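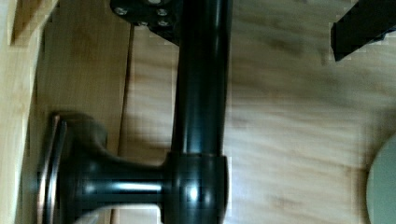

Banside Shared House
Minutes of the kitchen meeting, 15 Jan 2021

Present: Yulan Xue (chair), Radu Cozma, I-hsuan Fu, Ita Rafferty (minutes)
Apologies: Zixuan Zhong

1. Minutes of the last meeting
Agreed with one correction. The plumber's bill was $49, and the minutes had $60.

2. Counter by the green tile
Radu said the top of the countertop oven is being used as a shelf. A folded towel was on it. Agreed that towels go on the hook and the oven top stays clear. I-hsuan asked for the cereal to go in the cupboard. The teal canister, the utensil holder and the fruit bowl can stay out. The wooden organizer stays where it is under the fruit.
Action: Radu to clear the oven top.

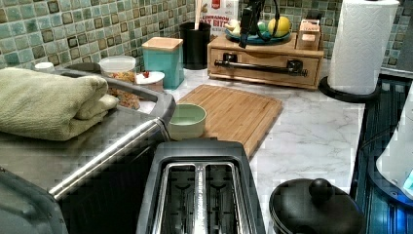
3. Cutting boards
The bamboo board with the juice groove is to be kept for bread, fruit and vegetables. Ita will buy 2 plastic boards for meat. Yulan asked that the bamboo board be washed by hand and stood on its edge to dry, and not left flat on the marble counter.
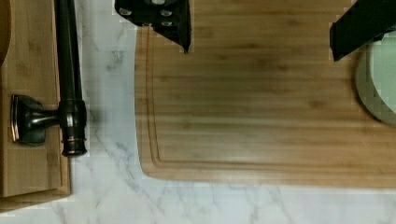 I-hsuan offered to oil it in May, when the other woodenware is done. Agreed.

4. Any other business
Radu asked who has the spare pantry key. Zixuan to be asked.

Next meeting: to be set by Yulan.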